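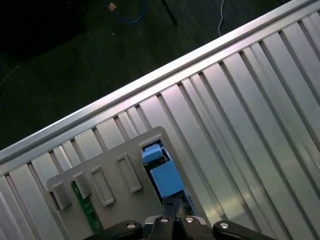
Drives, Cages and Caddies: Workshop Gallery

These pictures come from the Murín workshop in Prasau, where we take used desktop computers and pull, check and refit their storage drives. The job started in July. At last count we had 133 drives on the list and 40 desktop cases to get through. The gallery is small and covers the parts we handle most.

The page is mainly for people who bring us machines and want to know what goes on inside them. If you already do this kind of work, you will know most of it. Captions are short, and there are a few notes after each one.

Inside the tower

A desktop tower with the side open. The connector with P5 molded into it is a SATA power connector, and the bright blue cable next to it is SATA data. The storage drive is in its bay with the back edge and its gold pins facing out.
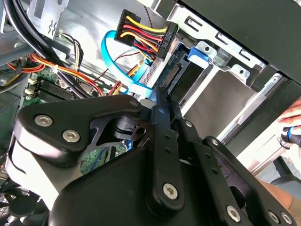 Edgardo Saludo

The bent sheet metal on the right is the drive cage. Cages like this one are punched and folded, with cutouts and tabs in places you don't expect, and the cut edges can be sharp. Keep fingers and cables off them.

The blue plastic latch above the drive is the release. On many office towers the parts you are meant to move are a bright color and the rest is bare metal or black. Look for the colored part before you reach for a screwdriver. We have had a few cases come in with the cage bent by someone who pulled on the drive first and found the latch second.

Power cables carry their own labels. P5 is a name for one plug on one harness, and it doesn't mean the same thing in every machine. Write it down with the model of the computer. Branislav Tóth keeps our list in a spreadsheet we call Pilo, with one row for each case and a column for every plug that was unhooked.

The order we follow with a tower:

Shut down, unplug, and hold the power button for a few seconds.
Lay the case on its side and take off the panel.
Photograph the cables before moving any of them.
Unplug data, then power. Pull on the plug, never on the wires.
Release the latch and slide the drive out straight.
Put the case number on the drive label in pencil.

Data cables get stiff with age. If one has been folded hard or the clip is gone, it goes in the scrap bin. A bad cable will make a good drive look bad in a test, and we lost most of an afternoon to that on the Nimton batch.

Caddies

A drive caddy with a blue plastic frame, tilted so the green circuit board and the row of gold pins show. The light gray chassis behind it has the vertical slots and rails. 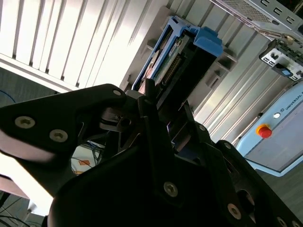

Storage / Servers and Bays

The chunky blue block at the upper right end of the frame is the latch. Check latches before loading a caddy. They should move freely and return to the same position, and a cracked one should be set aside for parts.

Gold pins should be left alone unless they are dirty. If they are, use a dry lint-free swab first, then a little isopropyl alcohol on a new swab, and let it dry before the drive goes anywhere near power. No erasers. Erasers leave crumbs and take the plating off over time.

Going into a bay, line up the frame with the rails and push evenly. You should feel the same light drag all the way in. If it stops early, pull it back out and look at the rails. Forcing it can bend a pin, and then both the drive and the bay need work.

A few of the tables have a top of ribbed aluminum profiles with T-slots. They are strong and easy to bolt things to, but small screws drop into the slots and stay there. Use a tray with a lip for screws, and keep drives on a flat mat when they are out of the case.

The full set of workshop photos is nearly 3000 files, sorted by case number. If you left a computer with us and want the pictures of it, send the number on your receipt and Branislav will look it up. Memory modules and power supplies will get a page of their own when the drive list is finished.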